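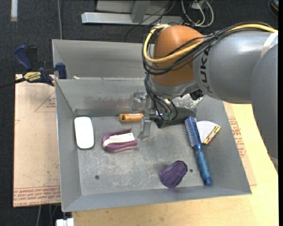

Prurano Studies in Household Goods, Vol. 12, p. 74

Figure 3. Mixed small goods in the main compartment of a gray metal tray.

3. Materials and Sorting Procedure

3.1 Source of the items

The items were drawn from the Iltbridge collection, which consists of small loose goods removed from kitchen drawers, bathroom shelves, hallway bowls and desk tops. At the time of writing the collection catalog holds 765 entries. An entry is a single object or a set that is normally stored as one, such as a box of matches or a deck of cards. Furniture, clothing, books, food and anything with a blade longer than a finger were excluded when the collection was put together, and we made no further exclusions on the basis of size.

Each entry carries three fields: a short name, a room of origin and a condition note. The short name was written by the person who donated the object. No attempt was made to bring these names into line with one another, and the same kind of object can therefore appear under several of them. "Brush," "hairbrush" and "round brush" all occur in the catalog. We kept the donor names for the analysis in Section 4 and used our own working names elsewhere, including in the figure captions.

The catalog was frozen on Thursday, January 19, 2023. Objects received after that were stored separately and play no part in the results.

3.2 Composition of a tray load

A tray load is a small group of items placed together in one compartment. Loads were composed so that no two items shared a donor name. We also avoided pairs that are sold together, for example a comb and its case, as a person sorting them would have a ready answer that says little about how unrelated goods are handled.

Figure 3 shows a load of six. It is typical of the loads we call wide, meaning that the items have no obvious common place in a home. The computer mouse belongs with desk equipment and the hairbrush with grooming articles, and on these two the coders had no disagreement. The translucent cup was placed with kitchen goods by most coders, although two of them preferred the bathroom and one entered both. The other items were harder. The purple and white curved piece could be read as a clip or as a toy. The orange cylinder was entered as a battery by some coders and as a marker by others, and the white wedge with the patterned edge was assigned to toys, to play food and, in one case, to kitchen sponges.

We regard this kind of disagreement as a property of the goods. A cup or a brush is recognized by its outline from nearly any side. A short cylinder has an outline shared by a large family of household objects, and its identity depends on markings or on an end that may be turned away from the person looking. The same holds for many molded plastic pieces, where color is strong but function is unclear. Items of this second sort make up much of what people describe as clutter – they are kept, but they have no fixed place.

3.3 The tray

All loads were presented in shallow trays. Early trials used a deep carton, and coders tended to lift out the top items and deal with the rest as a heap. With a shallow tray the items lie mostly side by side and each can be considered separately. The sloped sides also matter. Round items that roll to the edge of a straight-sided box tend to stay tight against the wall, where they are awkward to grasp and partly hidden. On a slope they come to rest with some space behind them.

The raised partition separates the main compartment from a second one at the back. In the sorting sessions the main compartment held the load, and the rear compartment was reserved for items that a coder wished to set aside and return to. Coders were told that setting aside was permitted and carried no penalty. How often it was done is reported in Section 4.2.

A gray tray was chosen on practical grounds. Most of the goods in the collection are brightly colored, white or clear, and a dull middle tone gives fair contrast with all of these. It does less well with gray and unpainted metal goods such as keys, can openers and nail clippers. For loads consisting mainly of such goods we laid a sheet of white paper in the tray. Translucent plastics remain a difficulty on any background. A tinted cup on its side shows bright glints along its facets, and these can draw more attention than the outline does. We did not correct for this.

3.4 Placement of items

Items were put down by hand, one after another, without arranging them. The person placing them was asked to avoid stacking but to leave contacts between neighbors as they fell. Contacts were of interest because they influence the order in which a load is cleared. A long object lying across open space, such as a hairbrush, is usually taken early, and small pieces close to it are taken next whether or not they belong to the same group. Reisinger has called this the clearing effect in her notes on drawer tidying, and we use her term.

Cups were allowed to tip over. An upright cup invites the coder to put other things into it, and in the first trials several did so, with the result that a marker and two hair ties were recorded as kitchen goods. In later loads a cup that landed upright was laid on its side before the session began.

3.5 Coding

The coding was done by 12 adults, none of whom had donated to the collection. They worked from a list of nine destination groups based on the Vulwood scheme for domestic storage: kitchen, bathroom and grooming, desk and electronics, toys and play, tools and repair, sewing and craft, medicine, keepsakes, and unknown. One group was entered for each item. A second could be added if the coder felt that the item had two equally good places.

The group "unknown" is new here. Ackah's version of the scheme leaves it out on the argument that every object in a home has been put somewhere by someone, so that its place is known in practice. This is reasonable when residents sort their own goods. Our coders had only the object to go on, and to force a choice would have hidden the cases that interested us most.

Coding continued until 4000 judgments had been entered. A judgment is one coder's decision on one item in one load, with an added second group counted as part of the same judgment. Items returned from the rear compartment were entered once, at the time of the final decision. Where a coder changed an entry before moving to the next load, only the later entry was kept – the earlier one can still be read in the paper sheets but was not transcribed.

Flurina Reisinger checked the sheets against the transcribed file in November. Entries that could not be read were dropped, and the load was put before the same coder again at the end of the series, with the items set down afresh as described in Section 3.4.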